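Share 14 | 2 comments

Build it where people can see it
March – by Mwende Mussa

Robot hands belong in shared workshops. At Flundine we spent $445 on parts, and most of the learning came from other members' advice. 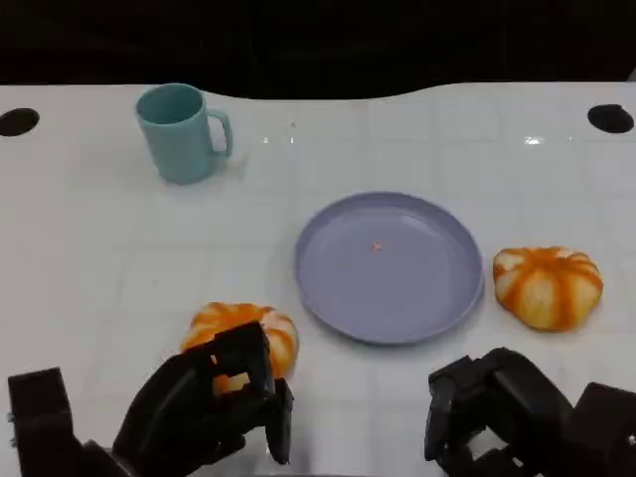
Left hand on a pumpkin, right hand open.

A home build hides its mistakes. 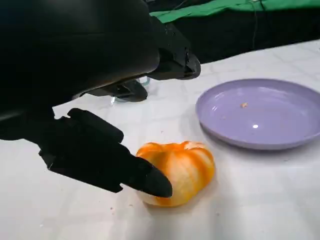
A black gripper fingertip against
a small orange-and-white fruit

Fingertip contact is dull work – and it deserves more of our hours than walking or talking.
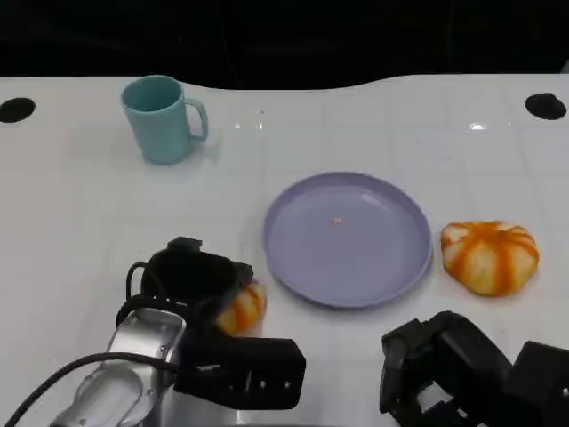 The left hand closed around a striped pumpkin.

I'd fund five more benches before one finished robot.

This site uses cookies.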